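Hondura kitchen fault

The Hondura kitchen fault was a software error in a robot arm trained to carry out household tasks in a simulated kitchen. It caused the arm to misjudge its distance from worktops and stoves whenever the wrist was turned at a steep angle. The error was reported on Dec 6, 2019 by the test group at Gastham, where Hondura was developed.

Background

Hondura ran on Fujimoto, a simulator that drew a furnished kitchen and worked out the contact between the gripper and nearby objects. The kitchen used in the tests had a black cooktop, a white countertop and a brick wall. Small items were left out on the countertop for the arm to work around. Most tasks were short ones, such as moving an item from one surface to another.
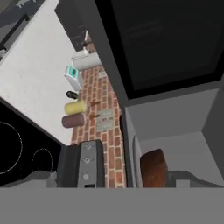
What went wrong with the arm? It treated its wrist as level when the wrist was tilted, so it believed it had more room beneath the gripper than it did and pushed down into hard surfaces.

The cause was traced to a table of joint offsets carried over from an earlier arm, Umetham, which had a shorter wrist. The values were close enough to pass unnoticed while the wrist stayed near level. At steep angles the error grew to 10 centimetres.

Effects

A review of the logs covered 1,496 test runs, of which 1,278 finished without contact trouble. In the remainder the arm struck or pressed on a surface. The simulator did not stop the run when this happened — it let the gripper sink into the surface and carry on. Some of these runs had been marked as successes, as the scoring looked only at where the item ended up.

Work close to the cooktop drew the most concern. A real arm making the same movement over a glass top could crack it, and bowls or other items beside the rings could be knocked over.

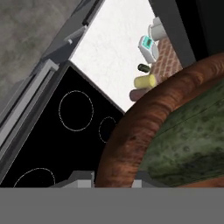 Correction

Version 2 of the control software replaced the offset table and added a force limit, which halts the arm when it meets more resistance than the task calls for. Fujimoto was also changed so that any run in which the gripper enters a solid surface is marked as failed. The affected runs were repeated in December, and the earlier scores were withdrawn.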